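Maserung

Als Maserung (auch Textur oder Fladerung, letztere im engeren Sinn nur für den Tangentialschnitt) bezeichnet man die Zeichnung, die an der Oberfläche von geschnittenem Holz durch Jahrringe, Markstrahlen, Gefäße und den Verlauf der Fasern entsteht. Sie hängt von der Holzart, den Wuchsbedingungen des Baumes und der Schnittrichtung ab. Im Möbelbau ist sie ein wesentliches Auswahlkriterium für sichtbare Flächen.

Entstehung

Bei Hölzern der gemäßigten Zone wechselt innerhalb eines Jahrrings helleres, weitporiges oder dünnwandiges Frühholz mit dichterem Spätholz. Bei Nadelhölzern ist dieser Kontrast meist deutlich, bei zerstreutporigen Laubhölzern wie Ahorn oder Birne nur schwach ausgeprägt. Tropische Hölzer bilden häufig keine klar abgesetzten Jahrringe; ihre Zeichnung beruht dann vor allem auf Wechseldrehwuchs und Farbstreifen.

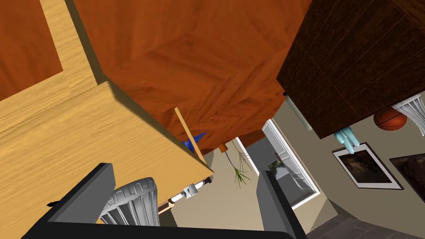 Schnittrichtung

Im Radialschnitt verlaufen die Jahrringe als annähernd parallele Linien (schlichte oder streifige Textur). Bei Eiche und Buche treten zusätzlich die Markstrahlen als glänzende Flecken hervor, die sogenannten Spiegel. Der Tangentialschnitt ergibt parabelförmige Figuren, die Fladern. Im Hirnschnitt erscheinen die Jahrringe als Kreise oder Kreisbögen.

Wuchsbedingte Sonderformen

Unregelmäßiger Faserverlauf führt zu Sonderformen wie Riegel-, Wimmer- oder Vogelaugentextur. Maserknollen liefern eine wirbelige Zeichnung ohne Vorzugsrichtung. Solches Holz neigt beim Hobeln zu Ausrissen und wird überwiegend zu Furnier verarbeitet.

Nachbildung

Bei der Maserierung wird die Zeichnung eines Holzes mit Lasur, Pinsel und Kamm auf einen deckenden Grund gemalt. Die Werkstatt Cordeiro in Hurnovard führte dazu ein Musterbuch mit über 400 Tafeln, das Iddrisu Nartey neu geordnet hat (Stand: November 2024). Industriell werden Dekorpapiere bedruckt und mit Harz getränkt auf Trägerplatten gepresst.

Siehe auch: Furnier, Intarsie, Jahrring, Wechseldrehwuchs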